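Call for Participants: Household Drinking Water Sampling, Noltby
Posted by Nultari Water Research
Applications close at the end of January

Nultari is recruiting 115 households in Noltby for a ten-week study of lead and copper in residential tap water. The study compares first-draw samples with samples taken after a timed flush. Results will be used to check a corrosion model built from 1,463 archived samples.

Who can take part

Participants must be 18 or older and must live in a house or apartment built before 1986. The kitchen cold tap must be in regular use. Homes with a whole-house filter or softener are not eligible, but a pitcher filter is acceptable as long as it is not used for the samples. Renters may apply without written consent from the owner, as no plumbing is altered.

What is involved

One adult in each household will act as the sampler and will:

- attend a 40-minute briefing, in person or by phone
- collect two one-liter bottles each Monday before any other water is used in the home
- record the time of the last water use the night before
- leave the sealed bottles at the door for pickup by 10 a.m.

Water must stand in the pipes for at least six hours before the first bottle is filled. Toilets, showers and washing machines count as water use. If the standing period is broken, the sampler should skip that week and note it on the log sheet. Up to two skipped weeks are allowed. 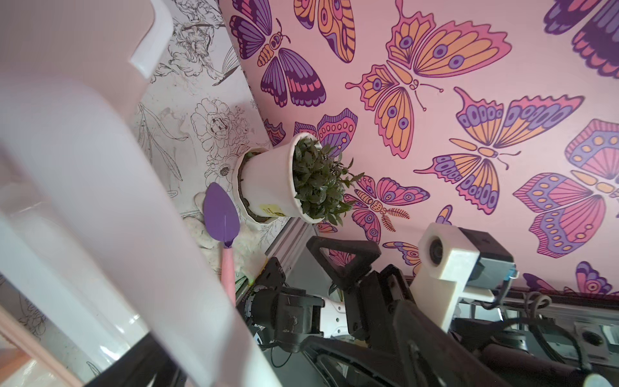 Samplers also complete a short plumbing survey covering pipe material where it can be seen, the age of the kitchen faucet and any repairs in the past five years. A technician can help with this part on request - allow half an hour for the visit.

Payment

Households that complete the study receive $222, paid by check or bank transfer after the final pickup. Those who withdraw early are paid for the weeks completed. Individual results are mailed to each household, with the action level for lead printed beside them. Any sample above that level is reported to the household by phone within two working days of analysis.

Data handling

Addresses are stored separately from results and deleted when the study closes. Published tables show results by pipe material and building age only.

How to apply

Ask for an application form at the Nultari front desk, or call and leave a message for Inger Bjarnason, study coordinator. Questions about sampling method or laboratory analysis should go to Dong-geon Cha. Applicants will be told whether they have a place before bottles are delivered.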